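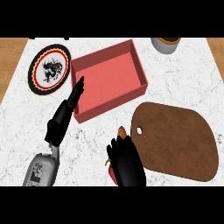 *Dragon plate on a marble countertop (render).*

# Teaching a round to a class that says it can't sing

Notes for Stilside staff, but anyone can use them. Typed up between lessons so excuse the state of it. Updated 29 June 2025.

You need: one room, one round, 30 kids or so many as turn up. No piano. Piano makes them go quiet and listen to the piano.

## Pick the round

Short. Four lines max. Range of a sixth if you can find one, an octave at the outside. Start it on D or E, not middle C, most of us pitch too low because it's comfy for us and then the kids growl.

Get a tuning fork or a phone app. Check your note *before* you open your mouth.

## Warm up (quick!)

- Shoulders up, drop. Twice.
- Hiss out slow, eight beats.
- Siren on "ng", low to high and back down.
- Hum the first note of the round. Everybody finds it. Wait for the slow ones.

Done. Don't spend half the lesson on it, I've seen that at Bainbridge and they were bored stiff before a single word got sung.

## Teach it by ear

1. Sing the whole thing once. They listen.
2. Sing line one. They sing it back. No counting in, just breathe and gesture.
3. Line two the same way. Then one and two joined.
4. Lines three and four. Join those.
5. All of it, twice through, unison.

If a line goes wrong, sing it again yourself and let them echo. Don't explain it. Talking about a wrong note takes longer then fixing it.

Metronome at 80 if the class drags. Turn it off once they've got it.

## Split into parts

Not on day one. Second lesson, sometimes third.

Start with you against them. They sing, you come in a line later. They'll wobble, some will put fingers in their ears, carry on. Then swap, you start and they follow.

Then two groups. Put a confident singer in the middle of each, not at the front. Stand where both groups can see your hands and bring each one in with a clear look and a breath. Three times through, then hold the last note of whichever line you're on and stop everyone together. They love that bit.

Three groups only when two is boring.

## When it falls apart

**Everyone drifts to one part.** Turn the groups to face away from each other. Try again.

**Shouting.** Ask for it at half volume with big consonants.

**A few kids droning on one note.** Leave them be this week. Next time do the sirens with them close by and match *their* note first, then slide up from it. Gemma Mottram showed me this one at the Hullenthorpe training day in October and it's the most useful thing I took home.

**Older boys mouthing.** Give them the last line as a repeated pattern underneath, down the octave. Own job, own group.

## After

Sing it lining up for lunch. Sing it on the way back. By the end of the week they'll be starting it without you, usually too fast.

Round list is in the blue Brutmont folder, staffroom shelf. Put it back pls.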